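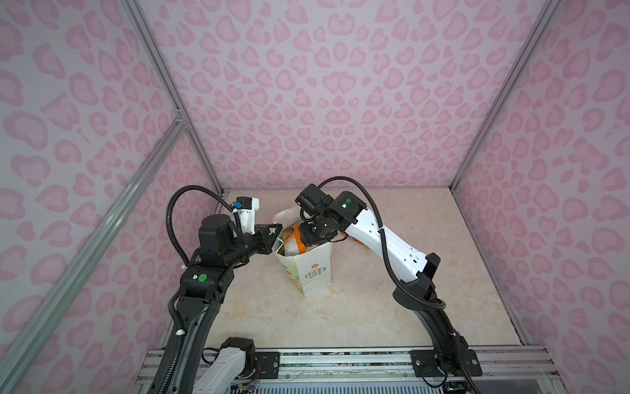
Hi again from the Gollo club bench! Lots of you asked how we teach our two arms to bag candy, so I'm writing up what we do (in June we'll have a longer version). Start with the bag. One arm holds the rim, the other does the reaching.
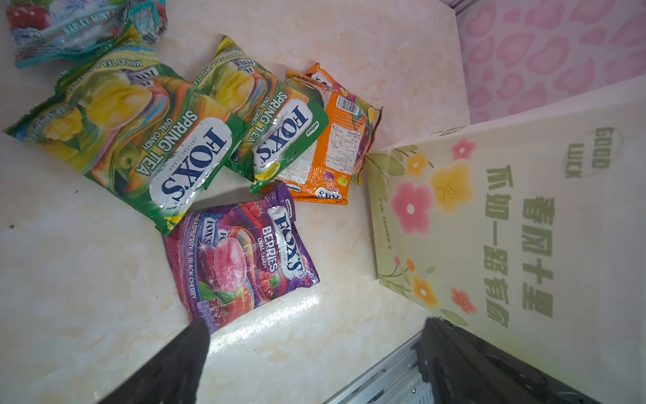

Crinkly wrappers are shiny and slippery, so go slow! Ravindran likes to close the fingers at 49 percent force and nudge up from there.

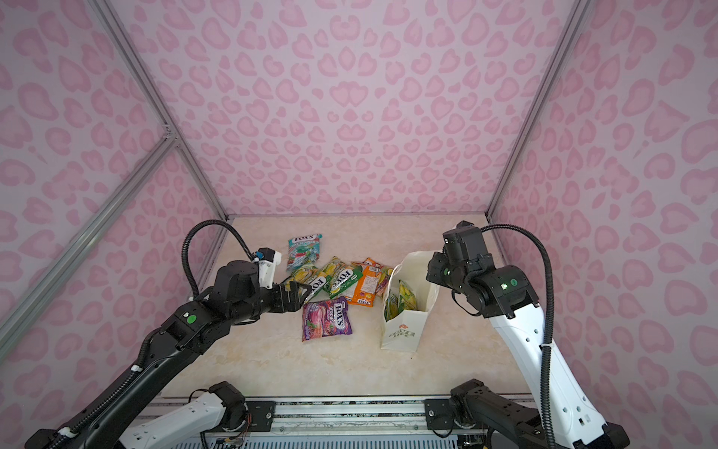

## Practice runs

Set yourself 4 short sessions, 2 people per session, and swap drivers halfway. Save every run, even the ugly ones. We stopped at 400 and our wrists were toast.
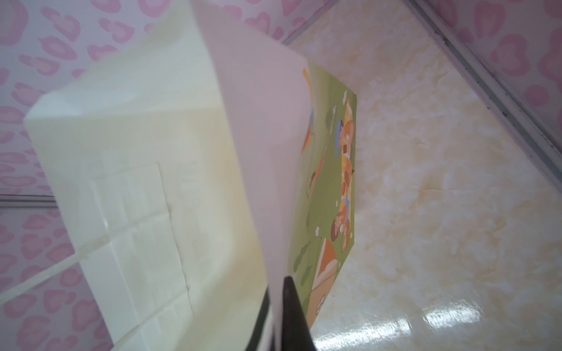 **Do I need to know how to code first?**

Not for driving the arms. Vlasta can help with the training script once your runs are saved.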